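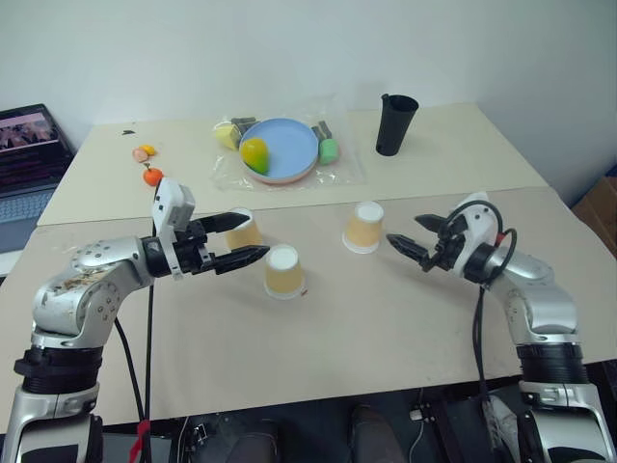 Paper cups on the near table, play plate at the back.

June, about 9 in the evening

Cups, cups, cups. I think I'll be seeing them when I shut my eyes tonight! The whole day went to the stacking corner for the Windau family afternoon, and I came home with sore feet and a head full of very small decisions (two tables or one? tan cups or the striped ones?) that felt huge at the time.

We went with the plain tan ones in the end. I had my heart set on the striped kind from Jatoi but they only come in sleeves of 12 and the price was silly, so plain it is, and you know what, I like them better. They look nice against the pale tables, kind of calm, and the little white rim gives you something to line up with. A sleeve of 60 for less than I spent on lunch. Lunch was a bad idea too, but never mind that.

The idea is dead simple. Three cups to a kid, two upside down side by side and the third one on top. Ewurabena wanted to go straight to six and I said no, start them at three, let them get one standing and feel good about it, and then if they want more cups they can come and ask. She gave me the look. Then she built a six herself and it slid over sideways, and I didn't say one word about it -- I was very proud of me.

What I keep coming back to is the gap. If the bottom two are too far apart the top one drops between them, and if they're jammed together it perches up there but it's wobbly and you're scared to let go.

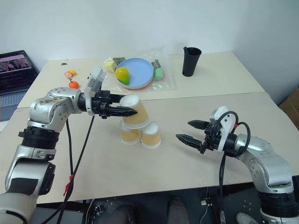
It's that last cup that gets people, every time. Josphat has enormous patience and even he was holding his breath over it this morning. He says to look at the rim and forget the rest of the cup, and I tried that and did a bit better. Not a lot better. I'm still a grabber, I squeeze the poor things.

The other thing on my mind is the play food. I like having the light blue plate on the back table with the yellow-green fruit (Josphat says mango, Ewurabena says lemon, I'm staying out of it) so the really little ones have something to fuss with while the big ones stack. The clear bag bugs me though. Do I leave it there? It's handy for scooping everything up at the end, but it crinkles, and I'd rather have a basket. Rirero had a good one last month and of course I didn't buy it.

Also the tables. Both pushed up to the white wall, one behind the other, so you can only really come at them from this side. Fine for three kids, tight for eight. I'll ask about pulling the front one away. And I want to wipe down the top before people come, there are a few smudges on it that I kept rubbing at with my sleeve.

Still to do: basket, name stickers, call Ewurabena about the sign, find the good tape. Phone is on 2 percent and the charger's downstairs. Bed.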